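Jundport show kitchens, second visit

The brochure promised 60 kitchens under one roof. I went in at ten, paid 4 dollars to park, and found 41 of them open. The rest were behind curtains, "coming in August."

Hourani had the longest line, mostly for the coffee. Their rep, Gaetano Grasso, told me painted doors hold up as well as any other kind. I asked for how long. He gave me a leaflet.

Astia's drawers close softly, and so did the cheap ones next door. Conden was offering 40 percent off a price I couldn't find written down anywhere. Pale blue and turquoise doors are back, apparently. I'd wait a year before believing it.

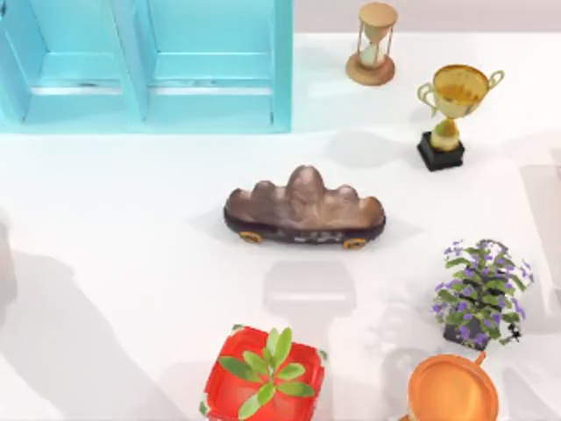 Is the show worth a trip if you already have a contractor?
Only if you want to open and close the doors yourself before ordering.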